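발표 메모 - 재허가 이후의 약, 약국 창구에서 뭐가 달라지나
6월 4일 / 20분 + 질문 / 물 챙길 것
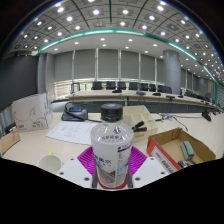 시작. 인사 짧게. 앞 발표가 길어지면 배경은 건너뛰고 바로 등록 절차로.

오늘 얘기는 프로넬(Prornell) 한 품목. 한 번 시장에서 빠졌던 약이 다른 적응증으로 돌아올 때 생기는 일. 효능 얘기는 거의 안 함. 그건 오후에 에믈린 해리스(Emlyn Harries) 선생님이 하심. 나는 조제, 보관, 기록 쪽만.

배경 (2분)
- 원래는 수면 보조로 허가. 자진 철수. 이유는 신경병증 보고.
- 판권이 홀소프(Hollthorpe)에서 베라다(Berrada)로 넘어감. 여기서 질문 나오면 "계약 내용은 모른다"고만.
- 새 적응증은 희귀 피부질환 한 가지. 성인만. 2차 치료부터.
- 옛날 이름으로 기억하는 환자 있음. 특히 나이 드신 분들. "그거 옛날에 먹던 수면제 아니냐"고 물어봄. 대답 준비해 둘 것. 짧게, 맞다고 하고, 지금은 왜 쓰는지 말해주기.

조건부 허가가 뭔지 (3분)
청중 절반은 알 거고 절반은 모름. 한 문장으로: 팔아도 되는데 조건을 지키는 동안만. 조건은 환자 등록, 처방의 교육 이수, 약국 지정. 하나라도 빠지면 조제 안 함. 예외 없음. 전화로 "이번만" 하는 처방의 꼭 있음. 안 됨. 여기서 목소리 좀 키우기.

등록 절차 (5분, 제일 중요)
- 등록은 처방의가 함. 약국은 확인만.
- 확인번호 없이 처방전 오면 돌려보내지 말고 먼저 전화. 환자를 왔다갔다 시키지 말것.
- 번호 유효기간 지났으면 새로 받아야 함. 연장 개념 없음.
- 탤비(Talby) 시스템 화면은 말로만 설명. 시연은 작년에 망했음. 와이파이.
- 우리 시범 약국 9곳, 등록 환자 169명. 이 숫자 꼭 말하기. 작아 보여도 이 품목에서는 작은 게 아님.

용량 관련 (2분)
50mg 캡슐 하나만 나옴. 분할 금지, 개봉 금지. 하루 최대 300mg. 그 위로 적힌 처방 오면 무조건 확인 전화. 실제로 두 건 있었고 둘 다 오타였음. 병원 이름은 말하지 말 것!!

아 그리고 손에 가루 묻었을 때. 장갑 벗고 비누로 씻기. 임신 가능성 있는 직원은 처음부터 이 품목 배정 안 함. 이건 질문 나오기 전에 내가 먼저 말하는 게 나음.

환자 상담 (4분)
발끝 저림. 손끝 저림. 이걸 매번 물어봐야 함. 환자가 먼저 말 안 함. 나이 탓이라고 생각하고 그냥 넘김.
묻는 방법: "불편한 데 없으세요?" 는 소용없음. "양말 신을 때 느낌이 전이랑 다르세요?" 이렇게 물으면 대답이 나옴.
졸림 얘기도. 운전. 저녁 복용. 술은 안 됨.
피임 설명은 남녀 모두. 남자 환자한테 빼먹는 약국이 많았음. 서식 3쪽에 체크란 있음.
남은 약은 반납. 가족하고 나눠먹기 절대 안 됨. 이건 웃으면서 말하지 말기, 작년에 웃었다가 분위기 이상했음.

기록 (2분)
조제 당일 입력. 다음날 몰아서 하면 안 됨. 재고는 주 1회 대조. 안 맞으면 그날 보고하고, 찾아보고 나서 보고하는 순서 아님.
서식은 7월에 바뀜. 새 서식 아직 못 받음. 받으면 메일로 돌리겠다고만 하고 날짜 약속 하지 말것.

시간 남으면
- 비용 얘기. 급여 여부는 심사중. 추측 금지.
- 공급 끊기는 경우. 갑자기 중단해도 되는지는 처방의한테. 약국이 판단하지 않음.
- 제네릭? 계획 들은 적 없음.

예상 질문
온라인 조제 되나 → 안 됨. 지정 약국 직접 수령만.
대리 수령 → 등록할 때 적어낸 사람 한 명만. 신분증.
지정 약국 신청 → 교육 먼저, 신청은 그 다음. 교육 일정은 접수대 옆 안내문.
옛날 재고 가지고 있는 사람 → 복용하지 말고 가져오시라고. 우리가 폐기.
해외에서 사온 거 → 같음. 포장 뜯었어도 받음.

마무리. 감사 인사, 자료는 뒤쪽 책상. 연락처 슬라이드 띄워놓고 질문 받기. 해리스 선생님 발표는 점심 뒤 같은 방이라고 꼭 안내할 것.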